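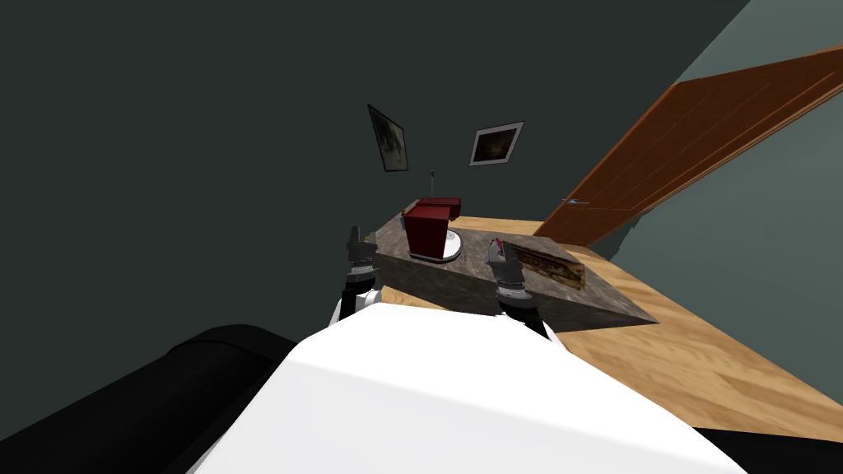 Search this site Search Go

What changes first for the people on a packing floor when a two-armed robot takes over part of the work? The handovers change first, well before the headcount or the job titles do.

I have spent most of my working life on the kitting side of Trarcombe, where we put small assemblies into boxes with their paperwork and send them out. In March the first of the Kikura cells went live on the late shift. These are notes on what the job is like now, written mainly for people in similar plants who have been told a cell is coming and would like to know what to ask for.

First, the arrangement. The cell handles the boxing of one product family. It picks the part, places it, closes the flap and passes the box on to a person for labelling. The motions are worked out in simulation before anything is loaded on to the floor controller. Shahab Ahmadpour does that work, and he does it in a generic room that came with the software, with a stone table and pictures on the wall. It looks nothing like our bay. For reach and collision checks the furniture makes no difference. What has to be right is the height of the work surface, the size of the box and the stiffness of the flap, and the last of those took far longer than the other two together.

Flaps are the main technical lesson so far. A person closing a box with a stubborn flap adjusts the thumb and carries on without noticing. In the model, a flap is a hinge with a resting angle and a spring value. Real board varies with the batch and with the weather. We get ours from Poirier, and two pallets from the same order can behave differently if one has stood near the dock door. Shahab now varies the spring value over a range for every run, and a motion is released only if it copes with the whole range. Before that change, the late shift was clearing a stoppage every 16 minutes. By the end of the following month it was one every 90.

The stoppages are where the work moved to. Griet Cuypers ran the boxing bench by hand for years and now looks after the cell. Her old job had a steady pace which she set herself. The new one is long stretches of watching, with short bursts of attention at times the machine chooses. She finds it more tiring, and the ergonomics survey did not pick that up, as it only asked about lifting and posture. On both of those the cell is a clear improvement. Wrist complaints on the late shift have dropped off. There was no box on the form for boredom.

We made three changes as a result.

The first was rotation. No one stays on the cell for more than 2 hours at a stretch. The original plan had one trained attendant for the full shift, which looked cheaper on paper and meant that only one person ever learned the fault codes. Nam-gil Chae drew up the new rota and it has held, apart from holiday weeks.

The second was the stop message. The controller used to report something like a joint limit or a force threshold, with a number. That is fine for Shahab and no use to someone standing there with a half-closed box. The screen now gives the step that failed in the words we use on the floor (flap not down, part not seated, box moved) and keeps the number in small type underneath. It was a day's work, and it should have been in the specification.

The third was who may change a setting. At first any change to speed or grip force had to go through a ticket, and tickets were read the next morning. Attendants can now alter both within a fixed band, and the change is logged with their initials. Naveed Hashmi in quality was against this. He wanted the process frozen so that a drift in the reject rate could be traced. The compromise was the log, which he reads every week, and which has shown him that most of the adjustments follow a change of board batch. He has started checking board at goods in.

Pay is still unsettled. The attendant role was graded the same as the bench role, on the argument that it involves less handling. Against that, it needs fault finding, a working knowledge of the simulator's output and the authority to change a running process. Bahman Golestani has put the case for a regrade and there is a meeting fixed for Thursday, July 14, 2022. I will add the result at the foot of this post.

On numbers: no one was let go from boxing. Three people moved to labelling and inspection, which had been short for a long time. I would be careful about reading much into that. We had open posts when the cell arrived - a plant without them would have had a different conversation.

Next is a second cell, for the Cadex line, where the boxes are shallower and the lid is separate. Shahab has begun on the reach checks. Griet has asked to sit in while the motions are being built this time, before they are released, and that has been agreed. She has already objected to the side the lids are fed from, and he is moving them.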